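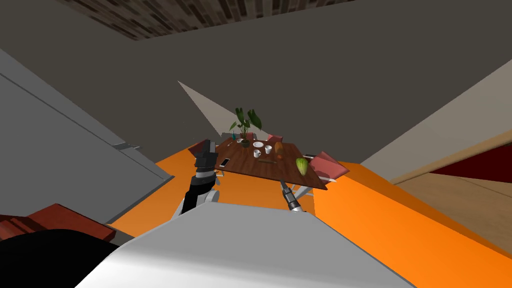

Shop > Classroom & Club > Simulation Packs > Celtton Dining Room Pack

Shop Club Licenses Downloads Season Rules Contact

Celtton Dining Room Pack (two-arm, club license)

I've been running the after-school robotics club at Brzozowska for a good few years now, and the Dining Room Pack started as a mess of files I made for my own students one May when our season was over and they still wanted something to do. The first version had a table, two plates and a robot that fell through the floor if you looked at it wrong. This one is a lot better! It's a full virtual dining room with a two-arm robot at the table, and it runs inside Flollix, so if your club already has Flollix on its computers you can be set up before the snacks are gone.

The price is $53 for the school year and that covers up to 30 students. You don't pay again for the summer if you bought it in the spring, it just keeps going until the next school year ends. I hate counting months on licenses and I figure you do too.

What you get

The room itself, with the wooden table, the chairs, the plant and the very orange floor (I picked the orange, I like the orange, please stop emailing me about the orange). The two-arm robot with a gripper on each arm. A set of tabletop objects, including plates, white cups, a small blue bottle, a phone, a head of lettuce and some other food. A starter program that moves each arm to a safe spot and stops there. A 152-page teacher book, which sounds awful but more than half of it is printable worksheets and the print is large.

You also get the layout files. Every layout is a plain text file that says where each thing goes on the table, and students can open one up, change a number, save it and load the room again to see where their cup went. My younger ones spent a whole meeting doing only that. I had a full lesson on joint angles ready to go and never got to it, and I wasn't even mad, because by the end of the hour they were arguing about which way the x axis ran and that was the lesson I had planned for two weeks later anyway.

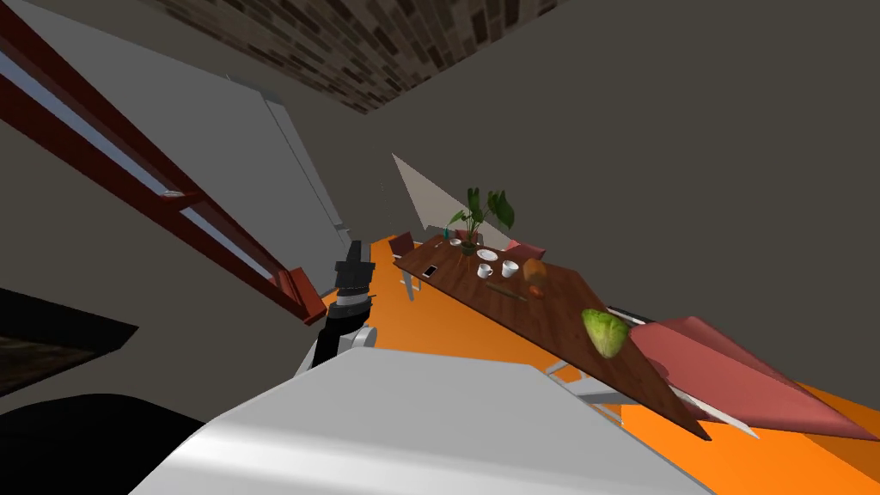 Now, the arms. Students can drive them three ways. There's the slider panel, where every joint gets its own slider and you push things around until the gripper is where you want it. There's the point mode, where you type in a spot in the room and the arm works out how to get there. And there's the code mode, in Python, which is where I'd like everyone to end up but I don't rush it. The sliders are slow and a bit maddening and I make everybody do them first. A kid who has tried to get a gripper down to a cup with nothing but sliders understands pretty quickly why you'd want a program to do it for you.

Both arms are live at the same time, so two students can share one robot if you turn on the shared controls. Fair warning, they will bump arms. The pack logs every bump with a time next to it and my club keeps a chart on the whiteboard. You can switch the log off if it starts fights.

Running it as a contest

The pack follows the table task rules from the Brarno Cup, the junior division, so you can use it for practice even if your team never travels. A round goes like this: the room loads with a layout the team hasn't seen, they get a few minutes to look at it from whatever cameras they've set up, and then they have to move the called items without knocking anything over. The plant is worth the most in penalty points. Everyone goes near the plant.

The layout shuffler is new this year and it's the part I'm proudest of. It can make 2,000 different table layouts and give you each one with a short code, so every team in the room can type in the same code and be looking at the same table. For our own in-house contest I write the codes on slips of paper and pull them out of a coffee can. You can set how crowded the table gets, how close to the edge things are allowed to sit, and whether the tall items can block the short ones.

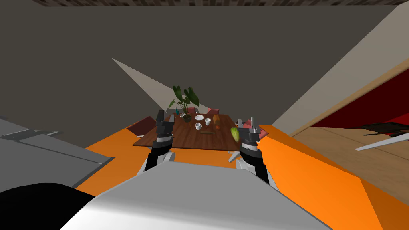
Both grippers up at the near side of the table, with the lettuce next to the right one.

Lettuce gets its own page in the teacher book. It's round-ish and big compared to the cups and it doesn't have a handle, so students who have been grabbing everything the same way have to stop and think about how wide to open the fingers and which direction to come in from. I tell them to plan the lettuce on paper first. Some do. The phone is the other good one, for the opposite reason, it's flat on the table and there's not much to grab. Our best team last season slid it to the table's edge and picked it up from there, and I changed the rules page afterward to say that's allowed.

Cameras

You can put cameras anywhere in the room, at any angle, and save what they see as still pictures. Students like to save one at the start of a run and more along the way, and then flip through them when something went wrong. I ask for pictures in the season notebook too (the Brarno judges read those, and a page of pictures with a sentence or two next to each goes over well).

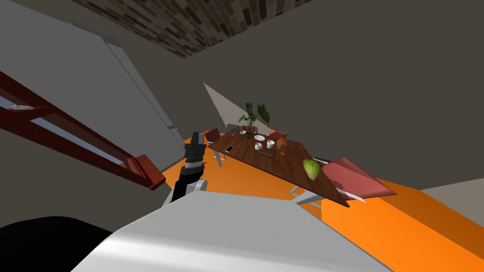 For notebooks I have the teams write down the layout code, which arm they used, what they told it to do and what they expected. Then what they got. There are blank pages for all of this at the back of the teacher book and you can copy as many as you need.

What your computers need

Anything that runs Flollix will run the pack. Our club laptops are old and not fancy, and they're fine with the shadows turned off. If the room loads slowly, close the camera windows you aren't using, each one is drawn separately and they add up fast. You need an internet connection to download and to enter the license the first time, and after that it works offline, so it's okay for schools with tight networks or contest gyms with none at all.

It does not come with Flollix, you need that already. It also doesn't include the Celtton Kitchen Pack, though the two share a robot and any code written for one will load in the other. Objects carry over too. My students have put the lettuce in some strange places.

Ordering

Add it to the cart and you'll get the download link and your club code by email. Purchase orders are fine, just put the school name on it the way you want it on the license. If you've bought an earlier version, use the Downloads link up top and sign in with your old code, the update is free.

Questions go to the Contact page. I read those in the evening after club, usually by 8:30, and I answer most of them the same night.

Filed under: Two-arm robots, Middle & high school, Brarno Cup practice, Works with Flollix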